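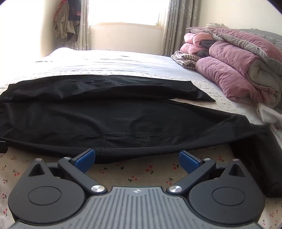 Gripper with blue finger pads, beside a dark garment

Utoro — Field Coordinator, Candidate Training (part-time, fixed term)

Utoro runs nonpartisan training for first-time candidates in municipal and school district elections. The coordinator will schedule and staff nine evening sessions in the Alva district, ending in June.

Duties
Book rooms and confirm access for wheelchair users. Maintain the registration list (648 names at present) and send session notices. Prepare handouts on filing deadlines, petition signatures and spending reports. Brief guest speakers on the session outline. Submit attendance figures within two working days.

Requirements
Prior work on a local campaign or in an election office, paid or unpaid. Working knowledge of spreadsheets and mail merge. Own transportation — sessions end late and bus service is limited. Applicants may not hold or seek elected office during the contract.

Terms
45 hours per month, paid hourly. Mileage is reimbursed. The post reports to Chandrasekhar Unnithan, training manager.

To apply
Send a resume and a cover letter of no more than 1000 words to Ravindran Kaimal at the Utoro office by 24 January 2024. Name two references. Interviews are held by phone, and a short written exercise on scheduling is sent out beforehand.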